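Pivbridge Middle School, Door and Visitor Checklist
Walk-through of 7th February, with comments

Front entrance buzzer: OK. Loud and clear, and the new camera shows faces really well!
Visitor sign-in: OK. All 26 badges are on the hook board.
Room 202, classroom lock: FAIL. The key turns but the bolt sticks halfway. Work order sent to Macaraeg Locks.
Gym side door: OK. Closes by itself now, a huge step up from last May.

Hallway phones: OK, except the one by the Brornach Wing stairs, which has a bad crackle. Please swap the handset.
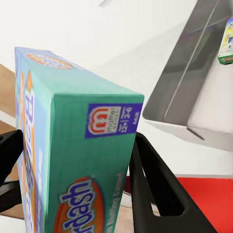

Discipline office: the referral log is up to date, and I love how readable it is. Every entry has a reason, a time and a staff signature. Keep it up!
Calls to the school officer: RECHECK. The district rule says the parent gets a call within 30 minutes. Two entries have no call time written in.
Lockdown drill: OK. All rooms dark and quiet at the 15 minute check. Great work, sixth grade hall!
Plosska radio set: charged, spare battery missing.

Next walk-through once the lock in 202 is fixed.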